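Yogurt Questions, All in One Place

September 28, 2024

143 shares | 3 comments

I get the same emails about my homemade yogurt every week, so I finally sat down with a cup of tea and answered them properly. Grab a spoon!

Which milk do you use?
Whole milk, always. I buy Kesby when the store has it, but any whole milk will do (I've made it with 2% and it was fine, just thinner). Skip anything marked ultra-pasteurized if you like a firm set.

Do I really have to heat the milk first?
I do! Bring it almost to a boil, stirring so the bottom doesn't catch, then let it cool until you can hold a clean finger in it and count to 20. My grandmother did it that way and I've never bought a thermometer.

How much starter?
Two tablespoons of plain yogurt for 6 cups of milk. More makes it grainy, I learned that one the hard way.
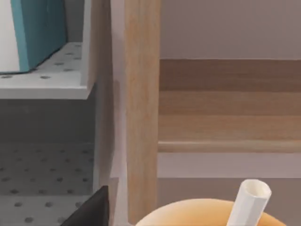 A teal box on a white shelf with little round holes.

Mine came out runny. Can I save it?
Usually, yes. Give it another couple of hours somewhere warm and then a night in the fridge before you judge it. If it's still loose, line a sieve with cheesecloth and let it drain for 40 minutes. Or just drink it with salt and mint, which is what my kids would rather have anyway.

How do you keep it warm?
Oven off, light on, pot wrapped in a big towel. I used a Treltel yogurt maker for a while and liked it, but the jars were so small that we'd empty them by lunch.

Can I use my own yogurt to start the next batch?
Sure, for a few rounds. When it starts tasting flat I buy a fresh tub. I started a new one back in March and it was so much better.

Comments

Alina Dobre: Made this with goat milk and it set beautifully. Very tangy!

Vojtěch Kratochvíl: Does the oven light trick work with a gas oven?

Reply from the author: Mine is gas, so yes!

Recent posts
Labneh Balls in Olive Oil
What to Do with Leftover Whey
Cardamom Rice Pudding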